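Plorkside Kitchen Share to Reopen With Dishes Washed by Hand

Saturday, July 25, 2020

The Plorkside Kitchen Share will start lending tableware again next week after being closed since March, organizer Tatiana Ševčík said.

The share lends plates, bowls and serving dishes to households and small groups for family meals and parties. It has 600 pieces on its shelves, most of them plain white ceramic donated when the Kellater cafeteria closed.

Borrowers used to rinse the dishes at home and return them in the same crate. Under the new rules, everything that comes back will be washed again by hand and wiped dry before it goes out to the next household.

Ševčík said bowls take the most work. Food dries in the curve just under the rim, and a quick pass with a flat cloth tends to miss it. Helpers have been asked to hold the bowl steady with one hand, push a folded cloth or soft pad against the inside of the rim, and turn the bowl a little at a time. The outside and the foot are wiped last.

Miloslav Tóth, who keeps the inventory, went through the shelves this month and pulled 114 pieces with chips or hairline cracks. Those will not be lent out. The ones with small chips will be offered free as plant saucers on the first day.

Bowls should be wiped on a padded surface such as a foam board or a folded towel, Tóth said. Most of the chips he found were on the foot, where a bowl meets a hard counter.

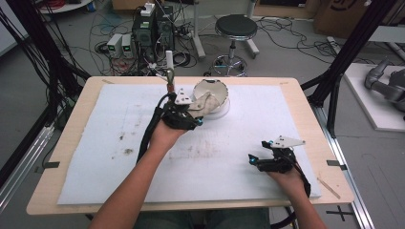
Loans will be limited to 12 place settings per household and must be returned within 4 days. There is still no fee, but a deposit will be taken for serving dishes.

Pickup is at the side door on Michiels Street. Orders can be left by phone or in the box at the Jestent hardware store.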